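Robot Learning, Unit 7: Learning two-handed tasks from demonstration
Handout to go with the lecture. Notes by Giorgia Farina.

Last time we ended on single-arm pick and place, and I promised you something messier. Today it's toast! We'll use the Drurnis toaster task all the way through, so keep these pages handy for the exercises.

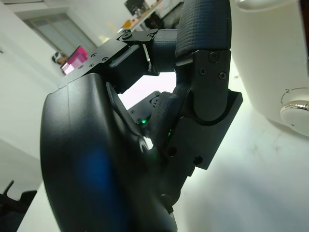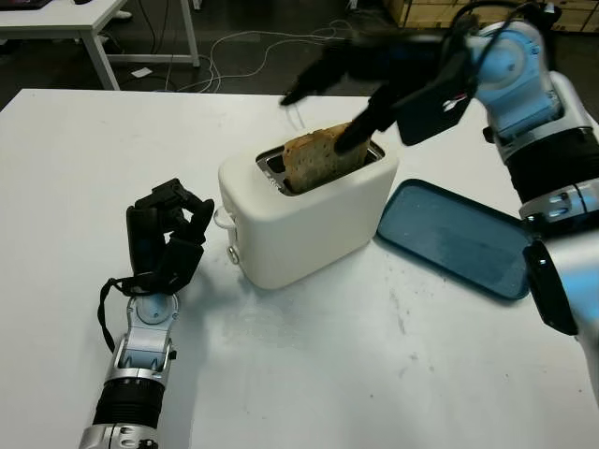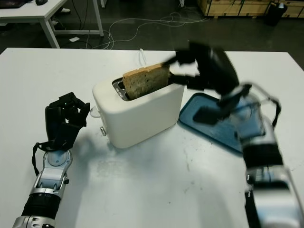

Why toast? A slice of bread is soft, a bit different every time, and it leaves crumbs. The slot it sits in is narrow. A hand that comes in at a poor angle hits the rim, and a hand that squeezes too hard leaves you with two pieces of bread (still edible, but it counts as a failure). On top of that you have two arms that must agree on who does what and when, and I think that's the really lovely part of the problem.

The method

We use plain imitation learning. A person carries out the task through the robot, and we record the camera views along with the joint positions of both arms and hands. The Drurnis set has 300 demonstrations. A network is then trained to look at the latest views and joint positions and predict a short run of future movements, which we call a chunk.

Chunks matter a great deal. If the network predicts one step at a time, each small error changes what it sees next, and the errors pile up until the hand is somewhere no demonstrator ever put it. Predict a chunk and the network has fewer chances to drift, and it copes better with the little pauses people make while they think. The price is that the robot reacts more slowly if the bread slips halfway through. Try sketching this trade-off for yourself before you read Rinaldi's notes on chunk length.

What we found

With one overhead view and no chunking, the robot got the slice out and onto the tray in 70 trials out of every hundred. Adding the wrist view and chunking took us to 85. I was thrilled with that, but look closely at the failures that are left. Nearly all of them happen in the last bit of the reach, when the fingers close on the crust. Getting near the bread is easy. Closing on it properly is where the learning has to earn its keep.

Keep in mind that we changed two things at once there. We can't yet say how much of the gain came from the extra view and how much from the chunks, and the Drovham runs that would separate them aren't finished.

For next time

1. Write down which moments of the task need both hands and which need only one.
2. The wrist view sees the fingers well but very little else. What might the network lose if it had only that view?
3. Suppose all the demonstrations used the same brown loaf. Suggest 3 changes you'd make to the next round of recording.

Bring your answers to the lab and we'll argue about them there.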